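Ticket 116: Shoulder exercise reminders stopping after the first week
Opened by: Bart Hermans, Leemans Physiotherapy
Product: Skastetti home exercise planner, clinic edition
Status: Resolved, kept open for comments

What was reported

Hello all, and thank you for being so patient with me on the phone. I'll put down everything I can remember, so forgive me if some of it is more than you need. We use Skastetti for people recovering from shoulder operations, mostly rotator cuff repairs with a few replacements, and each of them gets a programme of gentle movements with reminders three times a day. It has been a great help and our patients are fond of it. Lately, though, several of them have told me at their second visit that the reminders went quiet once they moved on from the sling stage. One lady thought we had decided she was better and had very kindly stopped bothering her!

I looked through our list and found 13 patients with the same trouble. All of them were moved from "Sling" to "Assisted movement" by one of us at the front desk. Their exercises do show if they open the planner themselves, so nothing seems to be lost.

First reply from Puselness support

Hello Bart, and please don't apologise for the detail, it saved us a good deal of to and fro. Could you try these for us, in this order, and jot down what you see?

1. Open one affected patient and look at the "Next reminder" line. Tell us whether it is blank or shows a date in the past.

2. Check that the patient's phone still allows notifications from Skastetti. You can ask them over the phone, it's under Settings and then Notifications. If it was off, turn it on and wait for the next exercise time before doing anything else.

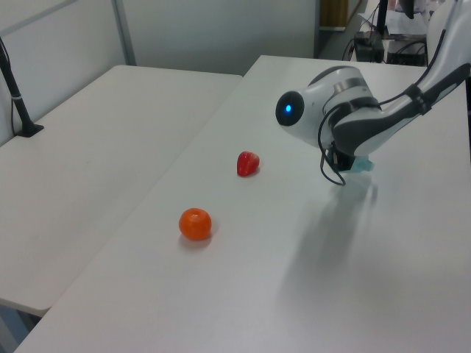
3. Move a test patient from "Sling" to "Assisted movement" using the desk login, then do the same with a second test patient using a physiotherapist login. Leave both overnight.

4. Send us the activity log for both test patients (Reports, Activity, Save as file).

Results from the clinic

Right, I've been through the lot. On step 1 the line is blank for every one of the 13. On step 2 I rang four patients and had some lovely chats, and all four had notifications switched on. Step 3 is the interesting one: the patient moved with the desk login got no reminders the next day, while the one I moved with my own login got all three. Logs are attached.

Cause

Stage changes made from a desk login were saved without a reminder plan, as that login has no permission to set exercise times. The planner ought to have carried over the times from the earlier stage, or at the very least shown a warning, and it did neither. We're sorry about that.

Fix

Version 66 went out on 2021-03-12. Existing patients need one small nudge: open the patient, press "Rebuild reminders", and check that "Next reminder" now has a date. Please look over the exercise times with the patient if their surgeon has changed the plan in the meantime.

Last comment from Bart

All done, it took me 16 minutes with a cup of tea beside me. The reminders came through this morning and two patients have already rung to say so. One thing for your wish list, if you keep one: could the desk staff see the "Next reminder" line too? They can't at the moment, and they are usually the first to hear when something has gone quiet.

Puselness support: Added to the list, Bart. We'll leave the ticket open until the desk view has been looked at, probably in July.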